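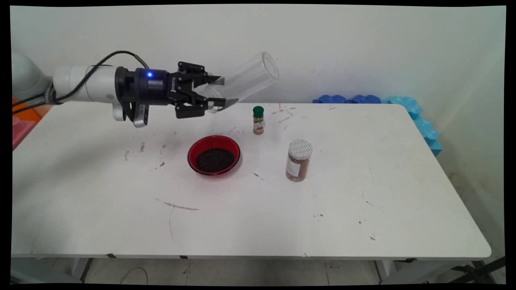
A red bowl of dark seeds, two jars and a clear plastic cup at the measuring table.

OLSIDE – The Crabtree Community Pantry will open a dry goods refill counter in August, giving residents of Olside and neighboring Brundia a place to buy seeds, spices and grains by the cup. The pantry announced the change in its summer bulletin and said the counter will operate during regular opening hours, from 9 a.m. to 4 p.m.

Under the new arrangement, customers may bring their own clean containers or use clear plastic cups supplied at the counter. Goods will be held in lidded bins along the wall and portioned at a separate table. Prices will be set by volume for seeds and grains and by the jar for ground spices.

The pantry has offered prepackaged dry goods for several years. According to the bulletin, shoppers have often asked for smaller amounts, particularly of seeds and seasonings used in a single recipe. A survey sent to 900 households last winter drew 230 replies, and a majority of those who responded said that they would use a refill service if one were available in the town.

"Households differ in what they need, and a standard bag does not suit all of them," the bulletin states. "The refill counter will allow a customer to take one cup of seeds for a weekend of baking, or enough to last the season."

The opening range will include 20 items. Poppy, chia, black sesame and flax seeds will be available from the first day, together with lentils, split peas, pearl barley and long-grain rice. The spice selection will begin with paprika, cumin, turmeric and dried oregano. Nuts will not be sold at the refill counter. The pantry will continue to stock them in sealed packages on a shelf at the opposite end of the building.

Customers with food allergies are asked to speak to staff before making a purchase. Sesame will be kept in its own bin with a dedicated scoop, but the pantry cautions that it cannot guarantee the absence of traces in other goods sold from the counter. Ingredient and origin labels will be posted on every bin, and printed copies will be available on request.

Containers brought from home must be clean, dry and fitted with a lid. Glass jars, metal tins and rigid plastic tubs will be accepted. Paper bags may be used for grains only. Staff will weigh or measure each container before it is filled and may decline any that are cracked or carry a strong odor. Jars with screw-on lids are recommended for ground spices, which lose their flavor when exposed to air.

The counter will occupy the former parcel room on the ground floor, which has been unused since the parcel service moved to Brundia. Work on the room included new lighting, a hand-washing sink and a wider doorway to allow access for wheelchairs and strollers. Shelving was supplied by Wusudeck, a storage firm based in Olside, which also provided the lidded bins at a reduced rate.

The pantry has set aside a small stock of donated glass jars for customers who arrive without a container. These will be offered free of charge while supplies last. Residents who wish to donate jars may leave them in the crate by the side entrance during opening hours. Labels should be removed and lids included. Jars that previously held cleaning products, paint or other non-food items cannot be accepted.

A short course on storing dry goods at home will be held in the pantry's meeting room during the first month of operation. Topics will include choosing containers, protecting stored food from moths and judging when seeds and spices should be replaced. The course is free, but places are limited and must be reserved at the front desk. A second course, on cooking with lentils and barley, is planned for the fall.

Existing pantry members will receive their usual discount at the refill counter. The monthly grain box, which currently goes to 115 households, will continue without change, and subscribers do not need to take any action. Those who prefer to collect loose goods in place of the box may switch at the front desk before the end of the month.

Suggestions for additional items may be placed in the box beside the counter. The pantry will review the range after three months of operation and publish any changes in its next bulletin.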